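Hand-Taught: The Sorting Bench at Cullinane
Gallery
Text by Gráinne Rafferty
21 September 2024

I have now sat through enough talks on teaching robots by demonstration to know how they go. A person moves the arms, the computer records, and a slide later the arms are doing the job alone. The part between those slides gets a sentence, if it gets one.

So when Kieran Dunne asked me over to the Cullinane workshop, I said I would come if I could see the recordings that had been thrown out as well as the ones that had been kept. He said fine. The tally on his whiteboard stood at 3141 demonstrations recorded and 2353 kept. The rest had gone in the bin for reasons that ranged from a dropped part to an operator who changed her mind halfway and went for a different one.

That second kind bothers me more than it bothers Kieran. People change their minds all the time when they sort things. If you only keep the runs where the operator looked sure of herself, what you are teaching is a person who never hesitates, and I have not met her.

Ingrid Ostrowski does most of the driving. She told me it took her two weeks to stop fighting the remote controls and that she still can't feel when a grip is bad. She watches the fingers and guesses. Her sessions run 70 minutes before she takes a break, and she says the last stretch is always the sloppiest. I asked whether the late runs were marked in any way. They are not. Nghĩa Phí, who looks after the training side, thinks it washes out over enough data. Maybe. I would like to see the plot.

The other claim I came to check was the one on the Burklow handout, that a new task can be taught "in an afternoon." Recording it in an afternoon, I believe. I saw how quickly Ingrid gets through them. But the cleaning up took Darragh Buckley most of August, and the handout has no line for Darragh.

To be fair to them, they let me move parts between runs and didn't grumble. They also told me straight out that the policy trained on these recordings does much worse when the trays swap sides. I wrote that down because it is the most useful thing anyone said to me all day.

THE BENCH

Small parts are a good choice for a demonstration and a slightly convenient one. Pushbuttons with fat yellow or green caps are easy to tell apart on a camera, and with one yellow tray and one teal-green tray waiting in front of the conveyor, a sceptic will wonder how much sorting is being learned and how much color matching. The orange cells marked 4680 are a fairer test, as neither tray is an obvious home for them, and a smooth cylinder gives those black fingers less to hold on to than a switch does. I'd start with the flat metal bracket on the left end of the belt. Ask for that one first, before anyone offers you a button.
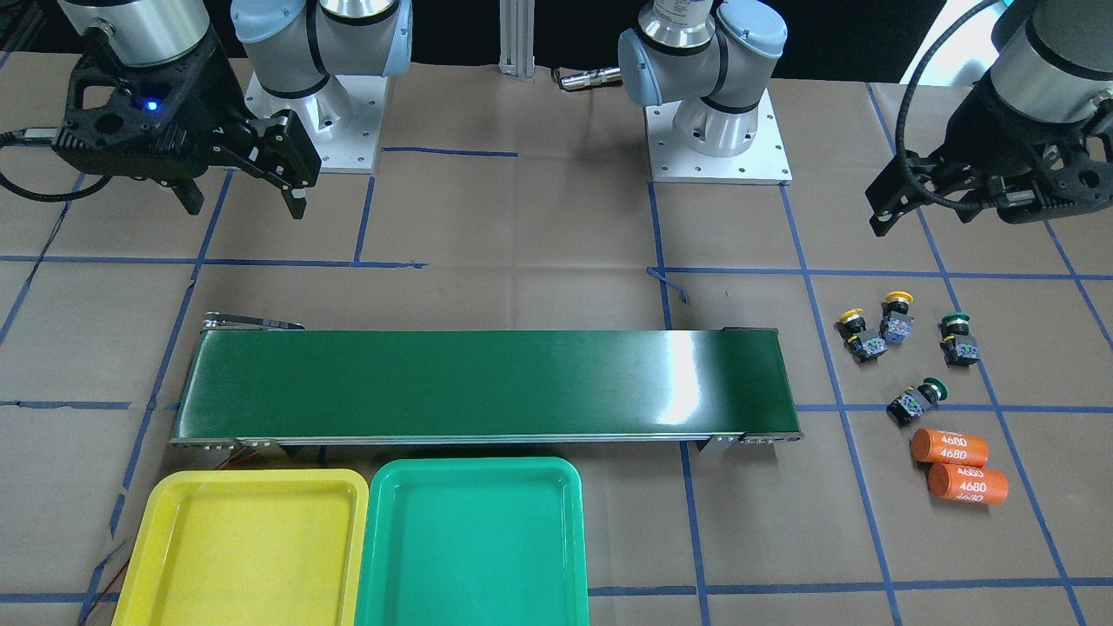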